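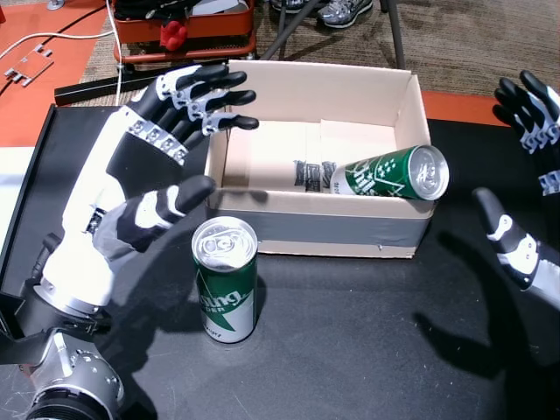 Robot Teaching Laboratory
Handout 4: Showing a Two-Handed Task by Remote Control

Teaching by demonstration begins with a person who already knows how to do the task. The person performs it, the robot's joint positions and camera views are recorded, and a program is later trained to produce similar motions when it sees a similar situation. In this unit the task is packing: drink cans are to be moved from the tabletop into an open cardboard box, with a left and a right hand available. At the stage shown, one green can is lying on its side in the box and a second stands upright on the black table, in front of the left thumb. The operator must now decide which hand will take the standing can, where the fingers will close, and how the can will travel past the front wall of the box. Each of these decisions becomes part of the data, whether or not the operator was aware of making it.

1. Two ways of showing a task

Students will meet two methods in this course. In hand guiding, the teacher holds the arm and moves it through the task while the motors give little resistance. The teacher feels the contact between the robot and the object directly, and beginners usually produce usable recordings within the first session. The method is less suited to hands with many joints, as one person cannot place four fingers and a thumb and also move the wrist.

In remote control, the operator stands apart from the robot and wears a pair of gloves that measure the bending of the fingers. The glove readings are converted into joint commands by the Gilevon software installed at each station. Both hands can be driven at once. The operator gives up the sense of touch, however, and must judge contact by eye. All recordings for this unit are made by remote control.

2. Matching the human hand to the robot hand

The robot hand and the operator's hand do not have the same proportions. A pinch that closes fully in the glove may leave a gap between the robot's fingertips, or may press them together too early. Before recording, each operator completes the Solanki matching routine, which consists of a flat hand, a closed fist, and a touch of the thumb to each finger in turn. The routine must be repeated whenever the gloves are taken off, even for a short break.

Operators should watch the thumb with particular care. Most failed grasps in earlier terms came from a thumb that arrived late and pushed the can over before the fingers had closed.

3. Recording procedure

Place the box and the cans according to the layout card for the trial. Bring both hands to the start position and wait for the tone. Move at a steady pace, slower than you would with your own hands. Pause briefly once the grip is made, then lift straight up until the can is clear of the box wall. Lower the can into the box before opening the fingers; do not drop it. Return both hands to the start position and press the pedal to end the trial.

If a can falls over, continue only if it can be picked up again without help. Recoveries of this kind are valuable, and should be marked "R" in the log. If a person has to reach onto the table, end the trial and mark it "X". Stop the arms with the red button before anyone reaches in.

4. The course data set

The Rendalby set, which students will use in the second half of the term, holds 3,258 trials of the packing task. Of these, 173 are marked as recoveries. Each group will add 100 new trials, and these will be merged into the set after review. Groups may train on a smaller portion while testing their code; a draw of 1,000 trials is enough to show whether the training loop is working.

Variety matters as much as the total. Change the starting place of the can between trials, use the left hand and the right hand, and let every member of the group operate. A set recorded by one person tends to carry that person's habits — a preferred side of approach, for example, or a tilt of the wrist — and the trained program will repeat them.

5. Work to be handed in

Each group submits its recordings and its trial log through the Fomovard server by the end of June. The log must list the operator, the layout card number, and the mark for every trial. A written report of two pages should accompany the files. It should describe one grasp that failed, identify the moment at which it began to fail, and propose a change to the demonstration that might prevent it. Reports without a log will be returned unread.

Gloves are to be wiped down and placed back on the charging rack after each session.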